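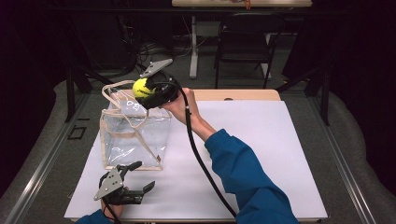
Every car you have ever ridden in has brakes, and they are some of the hardest-working parts on the whole machine! A grown-up presses a pedal with one foot, and a car that weighs more than a horse slows down and stops. How can one foot do all that? A big part of the answer is squeezing. Look at the yellow tennis ball, held between two jaws. The jaws press in from both sides, and a car's brakes press in from both sides too, only they squeeze a spinning metal disc.

## Meet the disc

Behind each wheel on most modern cars there is a round, flat piece of metal called a **brake disc** (some people call it a rotor). It is bolted so that it turns whenever the wheel turns. If you can slow the disc down, you slow the wheel down.

Sitting over the edge of the disc is a strong clamp called a **caliper**. Inside the caliper are two **brake pads**, one on each side. When the driver pushes the pedal, the pads press against the disc and rub. Rubbing makes *friction*, and friction slows things down.

Try it yourself! Flip a bike upside down with a grown-up's help, spin the front wheel, and gently pull the front brake lever. Keep your fingers away from the spokes. The bike slows its wheel with friction, just like the car.

## How does the push get there?

The pedal is inside the car and the pads are way out by the wheels. Joining them up are thin pipes full of **brake fluid**. Liquids are very hard to squash, so when you push on the fluid at one end, the push travels all the way to the other end.

It gets better - the piston at the pedal end is small, and the ones at the wheels are bigger. That turns a small push into a much stronger one. Most cars also have a booster that helps the driver's foot.

## Where does the speed go?

It turns into heat! Rub your hands together fast for 8 seconds and feel your palms. Brakes do the same thing, but much more of it. On a long, steep hill a disc can get hotter than a pizza oven. Many discs have gaps in the middle so air can rush through and carry the heat away.

**Never touch a brake disc after a drive.** It can burn you, even if it looks perfectly ordinary.

## Words to remember

- **Friction:** the force you get when things rub together
- **Caliper:** the clamp that holds the pads
- **Brake pad:** the part that presses on the disc and slowly wears away

Next time: why do tires have grooves?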